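Ticket 516 – Left gripper drops out mid fold, Zedholm two-arm kit (trial unit)
Opened by: Bukola Amadi, Hurness
Handled by: Onyekachi Okoro, Clurkico support
Priority: normal
Status: waiting on customer

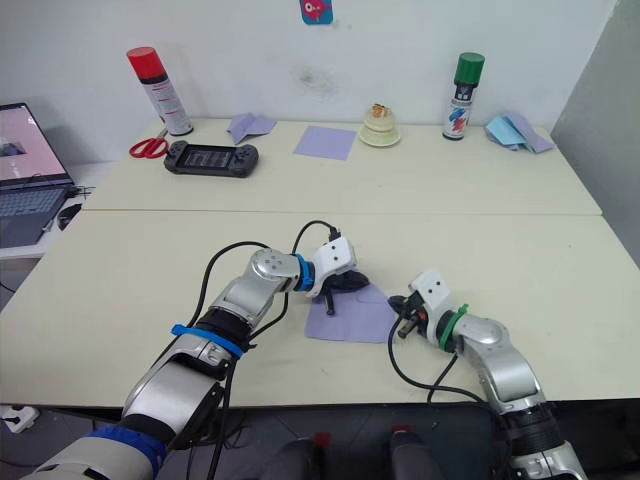

Bukola Amadi wrote:
Hi, second week of the trial. Folding demo runs fine for a bit then left gripper stops answering. Arm itself carries on, gripper just stays however it was. Right one never does it. Panel says "tool lost L" and I have to stop the whole job to clear it. Small square cloths only, the lavender ones, not tried towels yet. Need to know if it's the kit or me before we decide on buying.

Software is whatever came on it. Edet folding pack, job 2 (square, half and half again).

Onyekachi Okoro wrote:
Hi Bukola, thanks. Few things please
– log export from the panel, Tools > Logs > last session
– does it drop at the same point in the fold or anywhere
– is the left gripper cable in its clip at the wrist, and how much slack over the middle joint

Bukola Amadi wrote:
Log attached. Nearly always on the pull back, when both have hold of the edge and the left goes up and over. Once on the way home with nothing in it.
Cable: loops up over the middle joint and into the top of the gripper. No clip that I can find. Was there meant to be one in the box?
Blue is left, green is right, yes? Going by the bands.

Onyekachi Okoro wrote:
Yes, blue left, green right. Clips should be in the small bag with the hex keys.

Log shows 64 tool lost events on L, none on R. All with the elbow past the same angle, so I'm looking at the cable before the gripper. Please do these in order and don't skip, I know it's dull:

1. Stop the job, power off at the base, wait for the lights to go out.
2. Unplug the left gripper cable at the gripper end. Look at the pins. Bent or dirty, stop there and send me a photo.
3. Plug back in till it clicks. Tug it gently.
4. Fit clip at the wrist, leave the loop loose enough that the arm can fold right up without pulling.
5. Power on, run the arm check, then job 2 with no cloth.

Bukola Amadi wrote:
Found the bag, was in the lid. Pins look ok. It did not click first time, did click the second, so maybe it was never home properly?? Clip on.
Job 2 no cloth, 20 mins, no drop. With cloth, one drop after lunch. So better but not gone.

Also seperate thing – left fingers press quite hard on the table when they pick up. Marks on the cloth. Is that a setting

Onyekachi Okoro wrote:
Good, that's a big change from before. For the one that's left I want to swap the cable. Part 207, going out to you today, no charge on a trial unit. Same steps as above, but both ends this time.

Pressing: yes, setting. Edet pack > Pick > Table height, left. Raise it 1 mm at a time and run the pick on its own after each. Don't touch the right if that one is picking clean. If it starts missing the edge you've gone one too far.

Bukola Amadi wrote:
Raised 2 mm, marks gone, still picks. Will do cable when it lands.
For the trial notes, does the full kit come with the same cable or a newer one? My manager will ask. And does the trial clock stop while we wait, we've lost most of two days.

Onyekachi Okoro wrote:
Newer one, same as the 207 I'm sending. Trial extended by a week, I've put it on your account.

Please run job 2 for 128 folds after fitting and send the log wether it drops or not. If it's clean I'll close this. If it isn't, the gripper comes back to us and we send another.

Leaving open.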